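Print this page
E-mail this page

Section 2: Good Practice for Two-Arm Tabletop Cells
Randale Bench Guide, revised Apr 1, 2022

Welcome to the part of the guide we most enjoyed writing! Sections before this one got your cell bolted together and powered. Now you get to run it well, and a well-run cell is a real pleasure to work beside. Please read the whole section once before you press anything.

2.1 Before you start

1. Walk all the way around the table. Look at the floor as well as the bench, and move any loose cable out of the walkway.
2. Check that both emergency stops are released and that each one can be reached without leaning over the frame.
3. Press each stop in turn. Both arms must drop out of the ready state, whichever button you use. If only one arm responds, do not go on. See 2.5.
4. Follow each arm's cable bundle by hand from base to wrist, with the power off. Feel for flat spots, nicks and ties that have worked loose.
5. Leave some slack at the wrist. A small loop is what you want – big enough for a full turn of the gripper, small enough that it won't snag a bin wall.

CAUTION: Hands stay outside the frame whenever either arm is enabled. This covers the "quick" jobs too, such as standing up a block that has fallen over.

2.2 Laying out bins and pieces

6. Place one bin within easy reach of each arm. A third bin may go against the far rail.
7. Put the loose pieces on the tabletop between and beside the bins. Mixed shapes are great for this. Arches, cylinders and triangles will teach you far more about your gripper settings than a pile of cubes ever will.
8. Keep pieces off the rails and away from the arm bases.
9. Enable the left arm first, then the right. Call out "left live" and "right live" so everyone in the room hears it.

NOTE: Clear bins let you see the contents from any side, and we love them for that. They also throw reflections. If your overhead view washes out, lower the blinds before you start changing exposure settings.

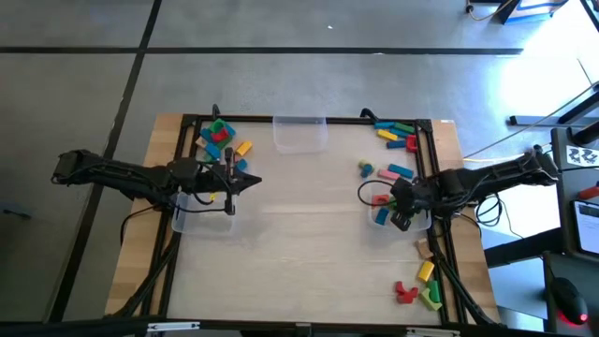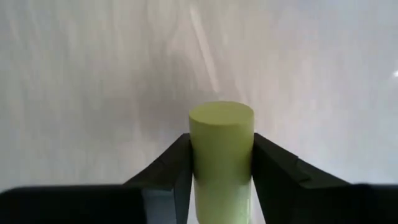

2.3 Gripping rules

10. Close on the middle of a piece whenever its shape allows. Both fingers should make contact together. If one touches early, the piece gets pushed and your next pick will be off.
11. Start at grip level 2 and go up one level at a time. Level 8 is the limit for practice pieces. Higher levels are locked for a reason, so please leave the lock on.
12. Lift straight up and hold for two seconds before you travel. Harish Ahuja added this step after our May trials at Skodcombe, and dropped pieces became a rare event. Such a simple change!
13. Lower the piece into the bin before opening. Do not release from above the rim.

NOTE: Upright cylinders are the best test piece we know. They roll away the moment a grip is sloppy, so you learn fast.

2.4 Sharing the middle of the table

14. Only one arm may enter the center zone at a time. The other waits over its own bin.
15. Hand-offs between arms are allowed in slow mode only, with one person watching and a hand at the stop.
16. Change operators after 15 minutes. Attention fades sooner than people expect, and a fresh pair of eyes is good for the log as well.

CAUTION: The software zone limits are a backup. They do not replace the person watching the table.

2.5 Stopping, and what to write down

Use the emergency stop freely. You will never be asked to defend pressing it. After any stop, disable both arms, clear the table, and repeat steps 1 to 5 in full before enabling again.

Enter the following in the cell log:
- operator and watcher
- grip level in use
- which arm was moving
- what the piece was, and where it ended up

If one of the stops failed the check in step 3, tag the cell out and call Jyoti Negi at the Drosdale desk. Do not swap the button yourself, even if you have a spare in the drawer. Questions on grip levels go to Santosh Chaudhary, who is always glad to talk fingertips and will probably ask to see your log.

Continue to Section 3: Daily Care and Cleaning

Print this page
E-mail this page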